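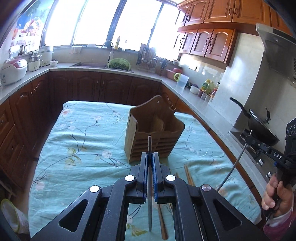 Flaltton open day, who went?

kettlewatcher
Posted 9:14 pm
Did anyone else get along to the Flaltton open day? I went on the afternoon one and I'm still thinking about it. I'd expected a big shed with cages and yellow lines on the floor, and we spent most of the time in a kitchen with a flowery tablecloth! The Drultevero lot were running that bit. You hold a gripper in each hand and do ordinary kitchen jobs with them, and the recordings go off to train the robot arms. I had a go with the chopsticks. I've used chopsticks since I was six and I was hopeless.

pipkin_rd
Posted 9:31 pm
Went to the morning session. Parking was a nightmare, I ended up right round by the Rattanakul building and walked back in the drizzle. Liked the kitchen, didn't like the talk beforehand, far too many slides. How many goes did you get?

kettlewatcher
Posted 9:40 pm
Three. Dropped it on the first, sort of pinched it sideways on the second, and on the third I got it up off the cloth and then waved it about like a conductor because I'd no idea what to do next. The trouble is you've no feeling in the fingertips, so you keep squeezing and hoping.
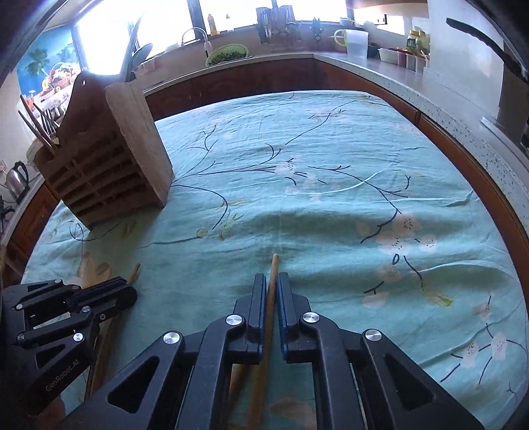

What helped in the end was coming in lower and slower, and gripping nearer the middle. The woman next to me worked that out in ten seconds flat, which was annoying. Putting one back in the holder is another matter. I couldn't get the angle of my wrist right at all.

solderdad
Posted 10:02 pm
I'll be the grump. I took two teenagers along because it was billed as a robot day, and they wanted to see robots doing things. What they got was people picking up chopsticks. The Drarkix arm in the foyer was switched off when we went through and the chap on the desk said to try again after lunch. We'd gone by then.

pipkin_rd
Posted 10:10 pm
It was on in the morning, for what it's worth. Stacked cups. Knocked them over a couple of times as well, which got the biggest cheer of the day.

marrowfat
Posted 10:26 pm
Bit unfair on the kitchen, solderdad. I thought it was the only part where you learned anything. My two are younger and they queued twice. They were told one person does the same little job 100 times in a sitting and my son now thinks that's what he wants to do for a living.

solderdad
Posted 10:33 pm
100 times in a sitting sounds like a punishment to me. And I'm still not convinced you get from that to a machine I'd trust near my crockery. Why not just program the movement in?

kettlewatcher
Posted 10:51 pm
I asked that! The answer I got was that it's fine until somebody moves the chopstick. They'd done 356 goes at that one task so far, with everything shifted a bit each time. Whether it's enough I couldn't tell you, he went a bit vague when I pushed him.

marrowfat
Posted 10:58 pm
We were told 270. Maybe that was the morning figure?

pipkin_rd
Posted 11:05 pm
270 on my handout too. Anyway they're doing another in May, and you have to book for the kitchen this time. solderdad, ring first and ask if the arm's on.

solderdad
Posted 11:12 pm
Might do. Is there anywhere decent to eat near there? The van had run out of everything but flapjacks.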